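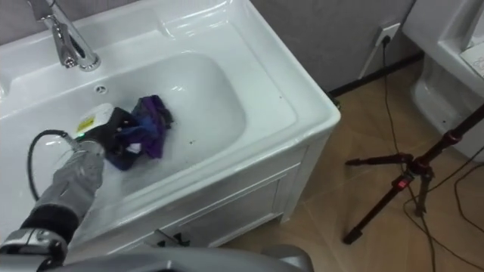

Mahnaz Kazemi had until four to get the apartment clean. Four, the letter said. Unit 906, Grelmont Court, all surfaces free of residue. Signed by somebody at Stefanou with a signature like a dropped thread.

Twenty past one now. Kitchen done. Bedroom done, sort of. The bathroom she had left for last, the way she always did, the way her mother used to leave the liver on the plate.

"It's a sink," Omid said on the phone. "Wipe it."

"I know it's a sink."

"So wipe it."

He was at the new place with the boxes. Waiting for the Brister people to bring the bed, he said. Sitting on the floor eating crackers, more likely. She could hear them.

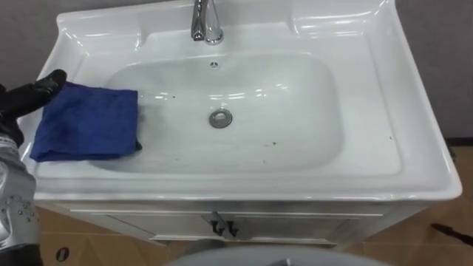
The blue cloth first. Specks all down the bowl.

She hated the specks. You wiped and they moved. You rinsed and half of them went down and the other half just settled someplace else, along the front, by the stopper, like they'd paid rent. Seven years she and Omid had brushed their teeth over that bowl. Seven years of him tapping his razor on the rim. Tap tap tap. She used to lie in bed and count on it instead of the alarm.

"Deposit's how much again?" she said.

"3,257."

"For a sink."

"For the whole apartment, Mahnaz."

Crackers. A bag rustling. Then a truck maybe, because he said hold on and put the phone down and she was listening to an empty room across town. Her own living room. Strange thing to hear. It sounded bigger than it had looked.

She thought about March, the pipe, the two of them in here at midnight with every towel they owned. Omid on his knees with a flashlight in his mouth trying to give her orders. Urrgh, he said. Urrgh urrgh. She'd laughed so hard she had to sit on the edge of the tub, and he got mad, and then he was laughing too and the flashlight fell in the bucket and that was that. In the dark. Water everywhere. The man from Dullus charged them $113 to come turn one valve.

She had forgotten she was happy that night. How do you forget a thing like that
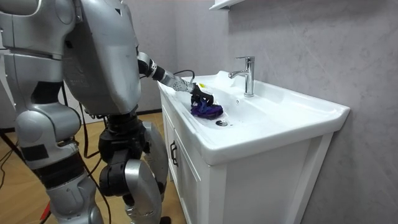

The scarf was her fault. Purple, from her aunt, and Mahnaz had worn it maybe twice before it got demoted - first to the hook, then to the drawer, then to the rags under the sink. It was the only rag left that wasnt packed. A deep, bossy kind of purple, bunched up there beside the drain, darker down in the folds, and a bit of blue in it she had never noticed when it was around her neck. Well. Her aunt would have a fit. Her aunt was also the one who said never leave a dirty sink behind you, so.

"They brought it," Omid said, back again, out of breath. "The bed. It's in. It's the wrong way around but it's in."

"What do you mean the wrong way around?"

"Feet to the window."

"Then turn it."

"I'm waiting for you to turn it."

Ten of two. She ran the tap, she turned it off. She looked along the front rim with her cheek almost on it, the way the Stefanou person would.

"Omid. Where did you put the razor?"

Rustle rustle.

"Bathroom," he said. "The new one. On teh sink."

"On the rim?"

"Where else would I put it?"

She told him she'd be there by five. She told him to save her some crackers.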